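Ticket 1443 — Album pre-save live, tracks 5 and 12 swapped, one feature credit missing
Queue: Delstead Distribution / Artist Support
Priority: High
Status: Open, waiting on store
Artist: Arain
Release: Grandell (17 tracks)
Opened by: Zeeshan Niazi (management)
Assigned: Noman Shaikh

Zeeshan Niazi, 9:12 am
Hi, urgent. Arain posted the tracklist last night on his page and fans are already pointing out it doesnt match the pre-save page on Staretel. Track 5 on the store is showing as track 12 and the other way round. Also Annunziata Serra is missing completely from the credit on track 9. She has a whole verse on it and her team has been on the phone to me since breakfast. Please fix today, the second single is meant to go up at 6.

Noman Shaikh, 9:31 am
Got it, looking. Can you send me the final tracklist as text, not the graphic? Also which version of the sheet did you upload, I see two in the account.

Zeeshan Niazi, 9:40 am
Text attached. Should be the second sheet. First one was before we moved the interlude.

Noman Shaikh, 9:58 am
OK. Checked:
— Sheet 2 has the right order.
— Audio files are named in the OLD order (05_ and 12_ prefixes never changed).
— Ingest matched on file prefix and ignored the sequence column. So titles right, audio right, position wrong.
— Annunziata Serra is in the sheet, but in the "additional vocals" column. That maps to contributor, not featured artist. Contributor doesn't show on the store title line.

So two separate problems. Neither one needs new audio, which is good because new audio means new codes and we lose the pre-saves.

Zeeshan Niazi, 10:04 am
We can NOT lose the pre-saves.

Noman Shaikh, 10:06 am
You won't. Metadata update only. Don't re-upload anything from your side please, and don't hit Replace Release even if the dashboard suggests it.

Noman Shaikh, 10:47 am
Sequence corrected on our end. Push sent to all stores. For the Serra credit I need a yes in writing from her side on the spelling and which profile to link. There are two profiles under that name, one has a single wedding-band cover from years back and I'm guessing thats not her.

Zeeshan Niazi, 11:15 am
Asked. Her manager is on a plane. Will chase Irfan Naqvi at the label, he did the feature agreement, he'll have the link.

Irfan Naqvi, 11:52 am
Hi both. Correct profile link in the private note. Credit should read "feat. Annunziata Serra", full name, no abreviation. Agreement says featured artist on title line and on the back cover of the vinyl. Vinyl is already right, I checked the proof. Please also make sure she's primary enough that it lands on her own page under new releases, this came up last time with somebody else and it was a headache.

Noman Shaikh, 12:10 pm
Thanks. Featured role will put it on her page under Appears On. New releases on her own page only happens if she's a main artist. Your call, but changing her to main means the royalty split screen reopens and everybody has to approve again.

Irfan Naqvi, 12:14 pm
Appears On is fine. Leave splits alone!!

Noman Shaikh, 12:38 pm
Done and pushed. Track 9 updated.

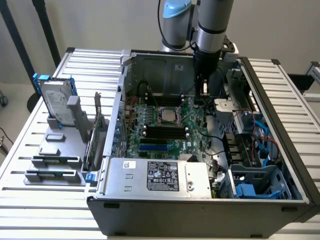 Karachi, May

Continuing here as the morning thread hit the message limit. Summary for whoever picks up next.

1. Order fix. Live on 3 of the 4 priority stores. Staretel still showing the old order as of 2:20 pm.
2. Serra credit. Live everywhere except Staretel.
3. Pre-saves. Count intact, no drop after the push.
4. Single at 6. Separate release, separate code, not affected by any of this.

Ehsan Ansari, 2:41 pm
Taking the Staretel part. Their delivery report says our update was received but parked with a "conflict" flag. Reading it now.

Ehsan Ansari, 3:05 pm
Found it. Update came in while the pre-save page was locked for the lyric preview on track 5. Lock holds for 61 minutes after any lyric edit. Someone on the management side edited the lyrics at 10:33 am. Our push was 10:47. So it got parked, and the 12:38 one queued up behind it.

Zeeshan Niazi, 3:09 pm
That was me, sorry. Typo in the second verse.

Ehsan Ansari, 3:12 pm
No problem. Please leave the lyrics alone till I say so. I'm clearing both parked updates and sending one combined.

Ehsan Ansari, 3:50 pm
Combined update accepted. Track order correct on Staretel web. App still cached, give it a bit.

Zeeshan Niazi, 4:22 pm
App shows right order for me now. Credit not there yet on track 9?

Ehsan Ansari, 4:30 pm
Log out and in. I see it on a clean account.

Zeeshan Niazi, 4:36 pm
Yes there it is. Her team is happy. Can I tell Arain he can repost?

Ehsan Ansari, 4:38 pm
Yes go ahead.

Noman Shaikh, 5:02 pm
Follow-ups before close:
— Rename the audio masters to match final order, for the deluxe version. Zeeshan to do.
— I've asked product if ingest can warn when file prefix and sequence column disagree. No date.
— Lyrics are unlocked again, edits OK after the single is up.

Changing status to Pending, will close tomorow if nothing comes back.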